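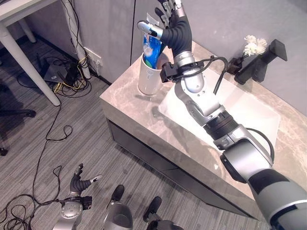

Most advice on packing kids' lunches is written by people who seem to own a second refrigerator. I've packed lunches for two children for six years, and I've tried a good share of the tricks that get passed around, including the ones with very pretty pictures. A lot of them don't survive a real school bag. The few that do tend to be dull and cheap. Take storage: a plain white cup on the counter will hold whatever tall, awkward thing you put in it, a blue tube included, and I have yet to see the forty-dollar drawer organizer that does it better. I feel the same way about most lunch gear.

What follows is what I still do, what I quit doing, and what I have doubts about.

Cut apples

The lemon juice trick works, if your child likes apples that taste like lemon. Mine don't. Salt water is better: half a teaspoon of salt in a cup of cold water, soak the slices for five minutes, rinse them, pat them dry. They'll still be a decent color by noon. The rubber band method, where you slice the apple and strap it back together, looks clever and works until the band slips in the bag. Then you have brown apple and a rubber band in the yogurt.

Or send a whole small apple. Older kids can manage one fine.

Freezing sandwiches

I was told you could make a month of sandwiches in one afternoon and freeze them all. You can. Whether anyone will eat them is another matter. Peanut butter freezes well. So does plain turkey and cheese, as long as you leave off the mayonnaise, lettuce and tomato. Egg salad comes out weeping and rubbery. Cucumber is worse.

I now freeze six at a time, wrapped tight, and use them inside two weeks. Past that the bread picks up a freezer taste, whatever the wrapper promises.

Insulated jars

I have owned three. The Foltov was the only one my younger child could open without help, and it's also the one that dripped. The Budulari kept pasta warm enough until lunch but has a lid with a groove in it that traps sauce, and I've spent more time on that groove with an old toothbrush than I care to add up.

Fill the jar with boiling water first and let it stand with the lid on. The instructions say five minutes. I give it 15. Dump the water, fill it right away with food that is properly hot, steaming hot all the way through, and don't leave a big gap at the top. A half-full jar goes lukewarm no matter who made it. If it's only lukewarm when the bag comes home, stop using it for meat or rice and send cold food with an ice pack.

Ice packs

Buy the flat hard ones and put one on top of the food. Cold air sinks, so a pack at the bottom mostly chills the bottom of the bag. A frozen juice box is supposed to do the same job and be ready to drink at noon. In August it may be. In January mine came home as a brick.

Frozen yogurt tubes are a better bet, but they thaw fast and I wouldn't count on one to keep ham safe.

Hiding vegetables

I'm not a believer. I spent most of one winter blending cauliflower into things, and the only result was a child who became suspicious of macaroni. Vegetables out in the open with something to dunk them in have done better at our house. Raw pepper strips, snap peas, thin carrot sticks (thick ones come home). Steamed broccoli is all right cold if you stop cooking it while it's still bright and run it under the tap.

For dip, mash a can of white beans with olive oil, a little garlic and more salt than you think. Keeps four days in the fridge. It doesn't taste like ranch, whatever the recipe card says, so don't call it ranch.

Bento boxes with many compartments

The one I bought had 26 pieces if you count the picks, cutters and silicone cups. We use the box. The star cutter got used twice and makes a pile of crusts that I end up eating over the sink.

One thing worth checking before you buy: whether the seal covers each section or just runs along the outer edge. The Osby I looked at had only the outer seal - fine for crackers and grapes, hopeless for anything with juice. Fill it with water, shut it, and turn it upside down over the sink before you trust it.

For younger kids, cut the grapes in quarters lengthwise. That piece of advice I've got no quarrel with.

Smelly containers

Baking soda paste left overnight takes out most of it. Sunlight helps with tomato stains, though it takes a couple of afternoons. Crumpled newspaper did nothing that I could smell. If the container still stinks of onion after all that, make it the onion container.

Shaikh sells a tablet for this, 19 to a pack. I tried it on a lid that had held tuna. Slightly less tuna. I went back to baking soda and took the rubber seal out to wash it separately, which turned out to be where most of the smell was living anyway.

Packing the night before

Fine for nearly everything except crackers next to cheese, and cut bananas, which shouldn't be packed ever.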